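News > Arts & Culture > Dance

Plavbridge Ballet to open January season with new full-length work

Plavbridge Ballet will open its winter season in January with "The Salt Road," a new full-length ballet by Anika Rosenthal. The company confirmed the program on Tuesday, along with changes to ticket prices and a revised touring plan for the spring.

The work runs two hours with one intermission and will be danced at the Greenberg Theater, which seats 920. It is the first evening-length ballet Rosenthal has made for the company. She joined Plavbridge as a dancer, left to work freelance, and came back as resident choreographer two seasons ago. Her earlier pieces for the troupe were all one-acts, among them "Low Water" and the sextet "Hinge," both of which remain in the repertoire.

"The Salt Road" follows a family of salt carriers over three generations as they travel between the coast and an inland market town. Rosenthal wrote the scenario herself. She said she had been reading old toll books and was drawn to how little they recorded about the people who paid.

"You get a name, the number of animals and what they owed," she said. "Sometimes the same name turns up for years and then it stops. I wanted to make the part that was left out."

The first act takes place almost entirely on the road. The second is set in the market town over one night, and includes a long ensemble section for the full company that Rosenthal finished only last month. There are no villains and no wedding, she said, although there is a pas de deux for the grandmother and a younger version of her husband, which is placed near the end.

The company will dance with 40 performers, including eight students from the upper division of its affiliated school. Two casts are rehearsing the leading roles. The first cast will dance opening night and the Saturday evening shows, and the second will take the matinees and the midweek performances. Full cast lists will be posted in the theater lobby and on the company's website a week before each show.

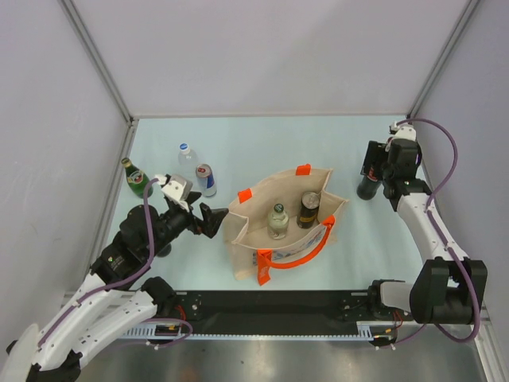

The score is also new. It was commissioned from a composer who has worked with Rosenthal on two shorter pieces, and it calls for strings, three percussionists, an accordion and a small offstage chorus. The pit at the Greenberg is shallow, and the percussion will be split between the pit and the boxes on the left side of the house. Those boxes will not be sold during the run.

Live music had been in question earlier in the year. The company used recorded music for most of its fall program, and some subscribers wrote in to complain. Management said every performance of "The Salt Road" in Plavbridge will have an orchestra. The touring version will use a reduced group of players at the larger stops and a recording at the others.

The sets are being built at the company's workshop on the Drillach side of the river. The main piece is a raked wooden platform that turns slowly during the first act, with a low wall that folds out of it for the market scenes. Rosenthal asked for a floor that the dancers could be heard on, and the platform has been built without the usual felt layer. The costumes are mostly undyed linen and wool. Pointe shoes are worn in the second act only.

Rehearsals began at the end of the summer. The dancers have been working in the mornings on "The Salt Road" and in the afternoons on the mixed bill that closes the current season. Rosenthal said the schedule had been hard on the corps, who are in nearly every section of both programs, and that she had cut one dance from the first act partly to give them a rest and partly because it repeated something the audience already knew.

"It was a good dance," she said. "It may turn up somewhere else."

The winter season also includes a revival of "Hinge," paired with two older works from the company's repertoire, and a one-week family run of "The Clockmaker's Daughter" in a shortened version with narration. That production was last seen in Plavbridge four years ago. It has been restaged with a new second scene to replace the original toy shop sequence, which needed scenery the company no longer owns.

Ticket prices will change for the first time in three seasons. Front orchestra seats go up, as do the first two rows of the balcony. Prices in the rear balcony stay where they are, and the company is adding a standing section at the back of the orchestra level on Fridays. Standing places will be sold at the box office only, from 5 p.m. on the day of the show, with a limit of two per person. Students with a valid card can buy any unsold seat at the student rate beginning one hour before curtain.

Current subscribers keep their seats if they renew before the end of the month. Anyone who wants to move should say so on the renewal form – the box office will not take seat changes by phone this year. Single tickets go on sale after the renewal period closes.

The company said it had 2000 subscribers last season. Renewals have been open for three weeks, and 389 people who did not hold a subscription last year have signed up for one. Most of them chose the three-show package, which was introduced this fall and lets buyers pick their own dates.

In the spring, "The Salt Road" will go on tour with stops in Drillach and Stetosach, followed by a short run at an outdoor stage that has yet to be confirmed. The Stetosach dates replace a visit that was called off last season when the theater there closed for roof repairs. Tickets bought for the canceled shows were refunded at the time and will not be honored for the new dates. The turning platform is too wide for the stage in Drillach, and a fixed version is being made for that stop. Rosenthal said the first act would be partly restaged to suit it.

Several events are planned around the premiere. Rosenthal will give a talk in the upper lobby of the Greenberg before the second performance, and there will be an open rehearsal for subscribers and school groups in the week before opening. The rehearsal is free, but places must be reserved. Schools can book through the education office, which also has a study guide for teachers of grades five through eight. An audio-described performance is scheduled for the second Sunday matinee, with a touch tour of the costumes and props beforehand.

Evening performances begin at 7:30 p.m. and matinees at 2 p.m. Latecomers will be seated only at intermission, as the first act has no break between scenes. The parking garage next to the theater is closed on its lower level until spring, and the company advises patrons who drive to use the lot behind the old customs house – a five-minute walk, with an accessible path along the river side.

Comments

rowfbalcony
Glad to see the orchestra back. The recorded music in the fall was too loud upstairs and you could hear where the track had been cut. I renewed anyway but I did write to them.

M. Teller
Does anyone know if the left boxes are gone for the whole winter or just for this ballet? We have had box 3 for years and there is nothing about it in the renewal letter.

dorie_k
@M. Teller I called and they said only for The Salt Road. They will move you to the right side for that one or refund that part of the package. Ask for it in writing.

M. Teller
Thank you, will do.

Hugh P.
Saw "Low Water" twice and liked it better the second time. Two hours is a big step up from a one-act though. Curious about the accordion.

plavmom3
Is the Clockmaker's Daughter OK for a four year old? The last one was too long for my older kid, he was asleep by the snow part.

dorie_k
@plavmom3 the short version should be easier with the narration. Sit near an aisle to be safe.

stetosach_reader
Finally some dates for us. I hope the roof is really done this time.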